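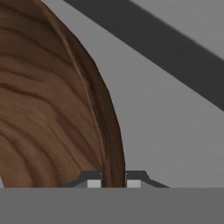 Brown wood grain, close up

Vorden Worktop Oil, clear satin
Made by Trornemlow for kitchen worktops, breakfast bars and chopping blocks. Suitable for oak, beech, walnut and iroko.

Sizes: 200 ml and 1 litre
Finish: satin
Colour: clear, slightly warming on pale timber
Product code: 224

The oil soaks into the timber and does not leave a skin on top, so a worn patch can be sanded and oiled again by itself. New worktops need three coats. After that, one coat a year is enough for most kitchens — more often near the taps. 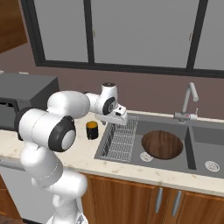
End grain takes up more oil than the face, so allow extra for cut-outs and the ends of each length. Wipe off whatever is left on the surface after 20 minutes. Leave overnight before the next coat.

Rags soaked in oil can catch fire by themselves. Lay them flat outdoors to dry before throwing them away.

Also in this range
Vorden Worktop Cleaner, code 157
D'Souza lint-free cloths, pack of five

Orders can be collected from our Stumside counter until 4 pm. Opened tins cannot be returned.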